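Workshop notebook, March
Dye bench, batch 3329

Weld yellow on cotton twill, second attempt. The first went greenish and I blamed the mordant, but I now think it was the rinse water. The Plostley tap runs hard and we had been using it straight. Today's lot was done with rain water from the barrel, filtered twice through muslin.

Scoured the twill for 2 hours with soda ash, then left it overnight in the alum bath. Dry weight of cloth 900 g. Dried weld at equal weight, from the Grecu sack, which is older than the Usex one and has more stalk in it.

Kept the pot just under a simmer. It got away from me once while I was weighing chalk and I pulled it off the burner until it settled. Four strips came out at different points and are pinned to the back page, earliest at the left. Past the third there is not much change in depth, only a slight dulling.

The target is still a clear warm yellow for cap panels. Strip three is close in daylight and too lemon under the bench lamp.

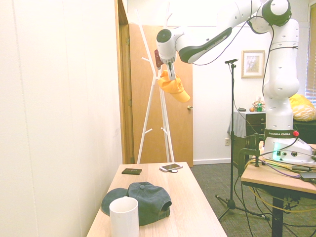
Yellow cap at the white coat rack. Bright end of the range.

Fastness: the old Ollano swatches came off the window today. Half of each had been covered with card. Weld on alum alone lost the most. The piece with a copper dip held up well but has gone olive, no use for this job. Onion skin went brown and I am dropping it.

Rub test on the new strips, dry cloth first and then damp. Nothing on the dry one. The damp one picked up a faint stain from strip 4 only, so that one probably needed a longer rinse.

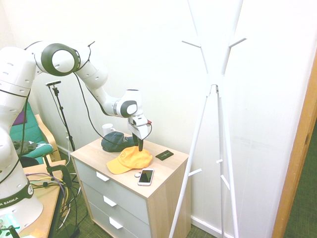
Cap on the chest of drawers. Closer to yellow-orange, compare with madder note below.

Tried a pinch of madder in the leftover bath to warm it up. A very small amount goes a long way - the scrap turned apricot before I had put the spoon down. Next time make the madder up as a separate liquor and add it by the dropper.

To do:
Order chalk.
Label the rain water barrel, it was nearly used for the floor.
Repeat strip three with the Usex weld, same weights.
Move the alum crock away from the radiator.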